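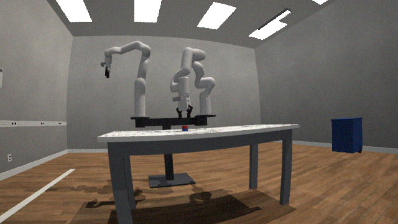

Jolberg Harbour Tramway

The Jolberg Harbour Tramway is a narrow-gauge street railway linking the fish quay at Jolberg with the hillside suburb of Kondow. It has two routes and is one of the most delightful small transport systems anywhere on its coast.

History

The line was laid by the McIver company to carry crates of herring up to the market. Passengers rode on the back for free until the town council bought the trams and put in proper seats. Fares have stayed low ever since – a day ticket still costs less than a bowl of soup on the quay.

Route and cars

Route 2 climbs 500 feet in three miles, with a splendid hairpin at Idik Bridge where the whole bay opens out below. The fleet has six cars, all painted dark green. Car 3, the oldest, has open sides and runs only in summer, when queues for its front bench can stretch past the ticket office.

Night service

Since last winter a late car has left the quay at 11.30 pm. It was meant for dock workers, but theatre-goers have taken to it with real affection.

Last updated: January

Contact us | Copyright Jolberg Transport Pages | Back to top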